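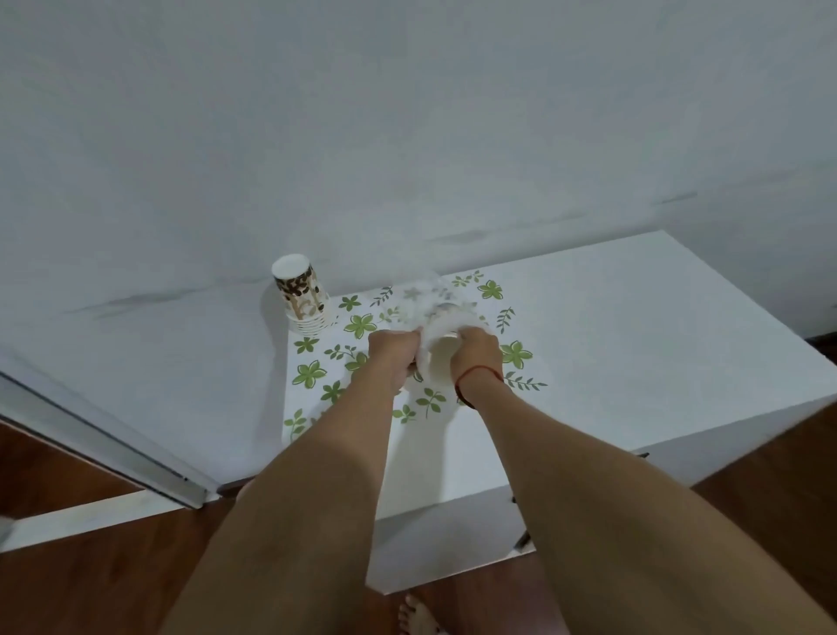 Adelino Valente thinks the cups should be stored in their sleeve, bottom end first, and that stacking them bare near a wall is asking for dust. He told me this at breakfast, before I had the kettle on. I see his point about dust. The sleeve tears on the second opening and then holds nothing, so the argument is academic.

Work on the drinks corner resumed at 9 in the morning. A paper cup weighs next to nothing and the stack behaves badly once it gets tall. Rim down is the stable way. Rim up, the whole column leans, and the top cup collects whatever is in the air. I have kept to rim down, at the back, close to the wall, on the flowered mat.

The mat itself is a compromise. The white top shows every ring of coffee, and the green flowers hide the small ones. It wants wiping with a damp cloth, no detergent. Brimix spray left a tacky film last time and I had to go over it twice with plain water.

Separating cups remains the slow part. They nest tightly and a hard pull distorts the rim, after which a lid will not seat. Method that works: hold the lower cup loosely, turn the upper one a few degrees, then draw it off straight. Squeezing makes it worse. Any cup with a flattened rim goes aside for pencils or seeds. Pin-yu has already asked for the rejects, for basil.

Wall needs attention. There are long gray smudges low down, just above the furniture. Dry eraser first, then a little soap. If that fails, paint, and I would have to find the tin — last seen under the stairs, behind the Surngate boxes.

Ordered from Jernelora: 800 cups, 70 lids to try the fit, 2 packs of stirrers. Lids are sold by diameter, 90 mm, and the listing does not say whether that is measured inside or outside the rim. Wrote to ask. No answer by evening.

Aníbal wants real mugs. He may have them if he washes them. Left it there.

To do: cloths, eraser, measure the gap between the table and the door, move the sugar somewhere dry before December.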